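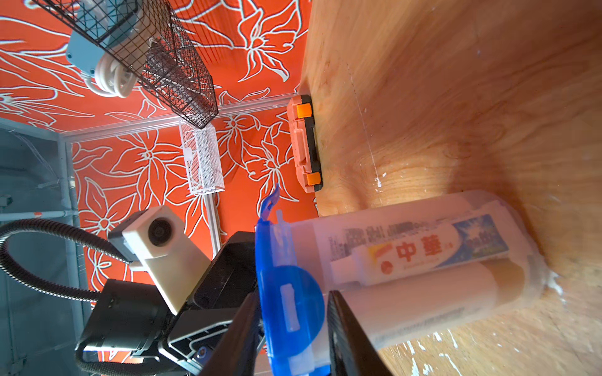

We finally made it to the Gisler baby and family fair in July, after two years of saying we would go and then somebody coming down with something. Doors opened at 9 and I'd promised the girls we'd be in line early (we were not, there was a shoe situation). Parking was $7, and it's a fair walk from the lot if you're pushing a double stroller, so wear your good sneakers!

The first thing we headed for was the Pranik stand, as I've been wanting to try their car seat in person for ages. They had one bolted to a real back seat, and you could buckle and unbuckle it as much as you liked. The harness was smooth and easy to tighten, but the chest clip took me 2 hands and a bit of muttering. The cover comes off in one piece, though, and after the yogurt incident in our last car that matters to me more than almost anything. 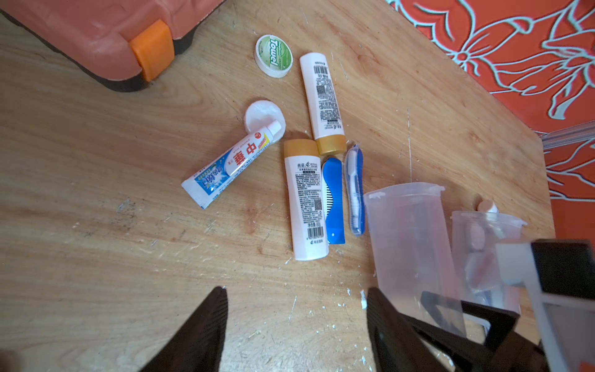 Ambros Eberhard thought the chest clip would loosen up after a few weeks of daily use, and he told me his had, though he still asks his wife to do it when they're running late.

Then on to Fallska, where the strollers start at $400 and the lady let me fold one myself, over and over, until my youngest wandered off toward the Dudesus sleep sacks. Those were on sale for $35 and so soft that I bought one in the bigger size, knowing full well she'll be in it by fall. Lunch was hot dogs on the grass.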